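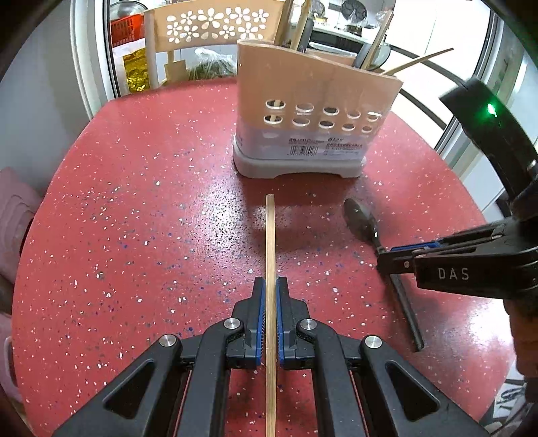

Essstäbchen, Spieße und der große Löffel: Ich räume die Küche um

Ihr Lieben, im letzten Rundbrief hatte ich versprochen, dass es diesmal um die Besteckschublade geht. Daraus ist nichts geworden. Ich bin nämlich an dem Zeug hängen geblieben, das gar nicht erst in die Schublade passt - alles, was lang und dünn ist und sich beim Schließen querstellt. Kochlöffel, Stäbchen, Schaschlikspieße, der dunkle Metalllöffel. Kennt ihr bestimmt!

Bei mir lag das jahrelang in einem alten Einmachglas auf der Fensterbank. Sah hübsch aus, war aber eine Zumutung, denn unten im Glas stand immer ein bisschen Wasser und die Stäbchen bekamen graue Enden. Im Januar habe ich das Glas dann endlich wieder zum Einmachen freigegeben und mir einen Halter mit Löchern in der Wand zugelegt, so einen zwischen Beige und Rosa, mit hellem Fuß. Die Löcher sind für mich das Wichtigste daran. Da kommt Luft dran, und wenn doch mal etwas feucht hineinwandert, steht es wenigstens nicht in der Pfütze. (Das Etikett mit dem Strichcode klebt immer noch vorne drauf. Ich weiß.)

Zuerst hatte ich übrigens mit dem Modell Norkura geliebäugelt, das eine Leserin aus Floldale mir so warm empfohlen hat. Keramik, sehr schick, sehr schwer, und leider mit geschlossenem Boden. Für trockene Kochlöffel bestimmt wunderbar, für meine Stäbchen nichts.

Dann also einmal alles raus auf den roten Tisch, und zwar wirklich alles. Ich liebe diese Tischplatte mit ihren Sprenkeln, aber sie spiegelt furchtbar, und helle Holzspieße darauf sehen aus wie Mikado für Fortgeschrittene.

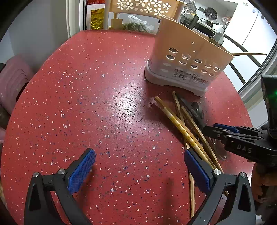
Einmal alles auf den Tisch: Bambusstäbchen kreuz und quer, dahinter der Halter.

Beim Sortieren gehe ich ziemlich stur vor. Jedes Stäbchen kommt einzeln in die Hand, ich fahre mit dem Daumen die Kante entlang, und was splittert, wandert zu den Pflanzen und stützt dort die Chilis. Danach suche ich Paare zusammen. Ihr glaubt nicht, wie viele verschiedene Längen sich über die Jahre ansammeln, wenn man bei jeder Nudelsuppe vom Imbiss Kanaujia noch ein Paar mitnimmt! Neun Paare durften bleiben, mehr Gäste passen bei uns ohnehin nicht an den Tisch.

Beim Einräumen kommen die dicken Sachen zuerst, also Kochlöffel und alles mit schwerem Griff, und zwar an die Rückwand. Die Stäbchen stelle ich davor, mit der Spitze nach oben. Schaschlikspieße lehnen sich leider immer irgendwo heraus, sie sind einfach zu lang und zu leicht, und wer hastig nach dem Löffel greift, hat schnell einen im Ärmel. Meine sind deshalb inzwischen in ein leeres Spaghettiglas umgezogen, Spitze nach unten, Deckel drauf.

Der Metalllöffel darf vorerst bleiben, obwohl er den Halter gern zur Seite zieht. Ich benutze ihn zwei-, dreimal am Tag und mag ihn nicht jedes Mal suchen. Vielleicht bekommt er noch einen Haken neben dem Herd, da bin ich unentschlossen - habt ihr so etwas, und tropft das nicht dauernd auf die Arbeitsfläche?

Ach ja, das Öl. Mehrere von euch wollten wissen, womit ich das Holz einreibe. Ganz gewöhnliches Leinöl, dünn mit einem alten Geschirrtuch aufgetragen, über Nacht liegen lassen und am Morgen nachwischen. Die Stäbchen bekommen bei mir gar nichts, die werden nur von Hand gespült und liegend getrocknet, bevor sie zurück in den Halter dürfen.

Im nächsten Rundbrief ist dann wirklich die Schublade dran, mitsamt den Einsätzen von Pasus, die ich gerade ausprobiere. Schreibt mir bis dahin gern, was bei euch nirgends hineinpasst!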